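Mereck Medical Travel Claims, data card

Version 3, released 31 May 2026
Maintained by Iolanda Figueiredo and Rogério Godoy
Contact: open an issue in the Durnetti tracker

Summary

This dataset contains 1355 line items taken from personal tax files in which a household claimed travel costs for medical care. Each row is one trip. The files were supplied by 163 households who signed a release form and agreed to have their mileage logs, parking stubs and appointment letters transcribed. Names, street addresses and clinic names were removed before entry.

The set was built to test software that sorts trips into claimable, partly claimable and not claimable. It is not tax advice and does not follow any single year's rules.

Files

trips.csv: one row per trip
households.csv: one row per household, joined on hh_id
rules_used.txt: the distance and meal rules applied when labeling
changes.txt: edits since version 2

Fields in trips.csv

hh_id: household number, assigned at random
trip_month: month only, the day was dropped
distance_one_way: whole miles, rounded down
mode: car, bus, train, taxi, other
companion: yes, no, blank
proof: letter, receipt, log, none
amount: dollars and cents, as written by the household
label: claimable, partial, not_claimable, unclear

Blank in the companion field means the papers did not say. It should not be read as "no."

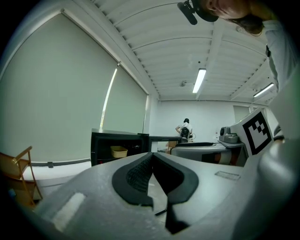 Labels were assigned by two readers working apart. Where they disagreed, Rogério Godoy made the final call and the row carries a 1 in the settled column. Rows marked unclear were left that way if the papers did not support a choice. Meals were entered as their own rows in version 1 and folded into the trip row from version 2 onward, so totals from the first release will not match.

Known problems

Bus and train trips are thin, and most come from the Kernitz group of households. Taxi fares paid in cash often have no proof. Five households reported round-trip distance in the one-way column; these were halved and are listed in changes.txt. Return trips on a different day are joined only where the log linked them.

Amounts were not adjusted for inflation.

Use

Free for research and teaching. For use in paid filing software, write to Iolanda Figueiredo first. Do not try to match rows to real people. The Vuorinen import script reads version 2 only and will fail on the settled column until it is updated.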